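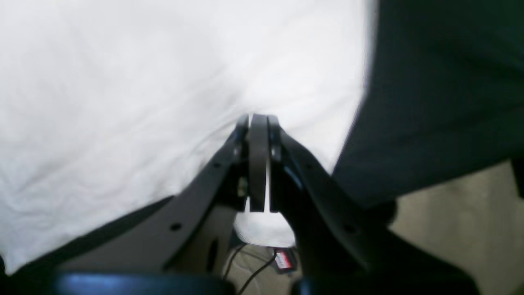
Search this site Enter keywords Go

Slide 3 – Water use at the Flurisance nursery

Start with the old system. Sprinklers overhead, 765 gallons a day in July, and most of it landed on the paths. Pause for the chart.

Then the switch to drip lines. Monique Roussel ran the first greenhouse on them and got down to 400 gallons. Say that the plants were the same: ferns and geraniums in four-inch pots.

Mention the clogged filters. We cleaned them every morning at 7 until Warrick Ashby put in a settling tank.

Slide 4 – Costs

Tubing was cheap, labor was not. Hand over to Chunhua Jiang for the budget. Questions after her part.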